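The Breakfast Question, Again

Thursday, November 20, 2025
Posted by the author of Second Helping

My sister-in-law has stopped eating before noon. So have two people at work and the fellow who cuts my hair, and all of them have told me about it at length. I've now heard the word "window" used for food more times than I'd like, and after a month of nodding along I decided to try it.

I should say where I stand. I'm suspicious of any eating plan that comes with an app. The one everybody around here seems to be on is called Vimberg, and it wants to know your weight, your waist, your bedtime and your "relationship with snacks" before it will tell you what time to have lunch. Lunch is at lunchtime. I gave it my details anyway, and it told me I could eat between noon and eight and that I'd feel sharper by the end of the first week.

I did not feel sharper. I felt like someone who hadn't had toast. By ten-thirty most mornings I was reading the same email over and over, and by noon I was so hungry that I ate whatever was closest, which on one occasion was a sleeve of crackers and the end of a block of cheddar, standing at the counter in my coat.

The app's answer to this was that my body was "adapting". That's the bit I can't get past. If you feel good, the plan is working. If you feel awful, the plan is also working, you just haven't noticed yet. I can't think of any result that would count against it. My grandmother's horoscope column ran on the same principle and it only cost the price of the newspaper.
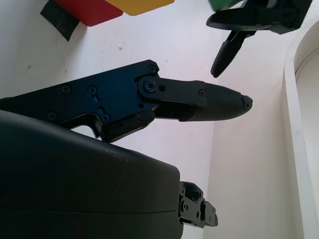

What the scale said

I stuck it out for seven weeks. Over that time I lost around 2 kilos, most of it in the first stretch, and then it sat there. I'm not going to pretend that's nothing. My jeans are a bit more forgiving.

But I also wasn't having my usual granola, and the granola I buy is basically dessert with a farm on the bag. I'd stopped having a muffin with my coffee. If you take a muffin and a bowl of sugar away from anybody five mornings a week, I'd expect something to shift, and I don't see why a timer should get the credit. For all I know I'd have done just as well eating a boiled egg at seven o'clock and skipping the muffin.

A friend argued that this is the whole point: the timer is what gets rid of the muffin. Fair enough. If a rule like that suits you and you're not miserable, carry on. I'd just like people to call it eating less, in that case, and leave off about cellular whatever-it-is. I went looking for the studies that Vimberg mentions in its little daily messages and found that most of the links went to other messages from Vimberg.

The powder

Then there's the stuff they want you to buy. After the second week I began getting offers for Iltska, a "morning mineral drink" that supposedly doesn't break the fast. It's salt, lemon flavour and a sweetener, as far as I can tell from the label, and it costs more per litre than wine. I bought one box so I could complain about it properly. It tastes like a swimming pool that somebody has dropped a lozenge into.

The package says 2000 mg of "active electrolytes" per serving without saying what makes them active or how much of each one you're getting. I asked the pharmacist whether I needed it. She asked if I was running marathons. I said no. She said to drink water.

I gave the rest of the box to my nephew, who plays hockey and will drink anything.

Where I've landed

I've gone back to breakfast. Porridge, mostly, with a grated apple and some cinnamon, or eggs if there's leftover rice to fry up with them. I kept one thing from the experiment, and that's not eating after supper, because it turned out my evening nibbling was boredom and I sleep better without it. I think I sleep better. I haven't measured it and I don't plan to.

I've cancelled the app. It took three screens and a survey, and it still sends me mail. The latest says January is the perfect time to "reopen my window".

Comments

prairieoats: The swimming pool line is dead on. I had the berry one and it was worse, if you can believe it.

Marginal Gravy: I've done noon to eight for a couple of years and I like it, but I never liked breakfast to begin with, so maybe that's no recommendation. Agree about the links. I never did find a real study in there.

kettle_on: What kind of apple do you put in the porridge? Mine always goes to mush.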